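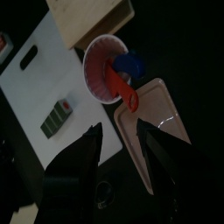
Gramar Fingertip Set for the Padulau Wrist: read this before you order

Hi all, Zuzana here from Jurgate! This page used to be a plain old parts listing, and it is one again further down, but I'm putting the fault notice up top so you don't miss it. If you bought the black fingertips from us before July 12, 2020, please check yours before you run the arm again.

What went wrong

The right finger was letting go of the force limit. You'd tell the gripper to close softly, it would start softly, and then somewhere near the end of the stroke the right side would push as hard as it could (the left one behaved the whole time, which made it a pain to track down). On a wooden block you'd never know. On a plastic cup you sure would!

Kamil Kollár wrote to us first, with a cracked cup and a very polite email. Then Rozália Beneš had the same thing happen while her hand was near the tray, and she got a pinched thumb out of it. She's fine, but that was the moment I pulled the listing and we stopped shipping.

We set up a tabletop at the shop with kitchen stuff and small odds and ends, a cup on its side, a pink tray, a cutting board, a block, and ran the grip test over and over. Boris Čierny found it in the end. The little screw behind the right fingertip was one size too long, so it rubbed on the sensor plate once the finger warmed up, and the wrist read zero force when there was plenty. Two bad bags of screws from one delivery. My fault for not measuring them when they came in, and I measure them now.

How to check yours

Power the arm off first, all the way off, and wait for the light to go out.
Take out the screw behind the right fingertip and lay it next to the left one.
Same length? You're good, put them back snug and carry on.
Right one longer? Leave it out and write to me. I'll mail you a new pair free, and you don't have to send anything back.

Please don't file the long one down. One customer tried and the filings got into the joint, and that's a much bigger repair.

Until you've checked, keep your hands out of the tray area while the arm has power, and set the grip no higher than 5 in the Sin control panel. The stop button still works normally with this fault.

What you get

2 black fingertips, left and right, pointed ends
4 screws (the short ones, I promise), including a spare pair
Tested for 3000 closes per set before packing
Price: 22 dollars, shipping extra

Fits the Padulau wrist only. I get asked a lot about the older model and no, the holes don't line up, sorry! Zdislava Gajdoš is drawing up an adapter and we're hoping to have it in October.

Back in stock now. Sets with the right screws have a green dot on the bag, so if yours has no dot, go do the check.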